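Winter Road Running at Mesholm: Notes for the Coming Season

The Mesholm winter running program resumes in September and will again follow the river path from the lower car park to the Brondar footbridge. The program is open to any adult who can comfortably jog for half an hour. Previous racing experience is not required, and members who prefer to walk the final section may do so without notifying the group leader.

Sessions begin at 6:15 in the morning. Runners are asked to arrive in time to sign the sheet and stow their bags, as the group leaves promptly and does not return to the car park until the session has finished. A reflective vest and a head torch are compulsory until daylight saving begins. Both should be checked the night before.

Members have asked how the distances are set. The standard outing consists of 4 laps of the Ureo loop, with a recovery walk between the second and third. Those returning from injury should complete two laps and then review how they feel before adding more. A sensible increase from one week to the next is a small one, and I would encourage newer runners to keep a written record of what they have done.
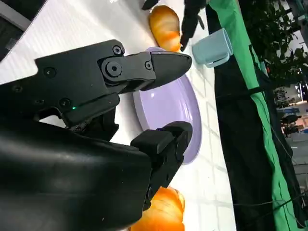

The time trial remains at 3000 metres and will be held on the grass track behind the Bergmann pavilion. It is measured along the inside line, and runners should keep to that line unless overtaking. Results will be posted in order of finish, without age categories, as was the practice last season. Anyone who would rather not have a time published may tell the timekeeper before the start.

I have been asked to say something about the hill at the northern end of the path. It is steep for the first 100 metres and levels out near the water tank. Runners should shorten their stride, keep their eyes up and avoid passing on the left, where the edge has crumbled after rain. Prams and dogs have right of way at all times. The descent is to be taken at an easy pace – it is not part of any timed effort.

Registration forms may be left in the box at the pavilion or sent by post to Box 1549, Mesholm. The form now includes a space for an emergency contact, which must be filled in before a first session. Members who registered last year will need to complete a new one.

The coffee urn is being repaired and will be back in the pavilion kitchen by the second week. Until then, please bring a thermos.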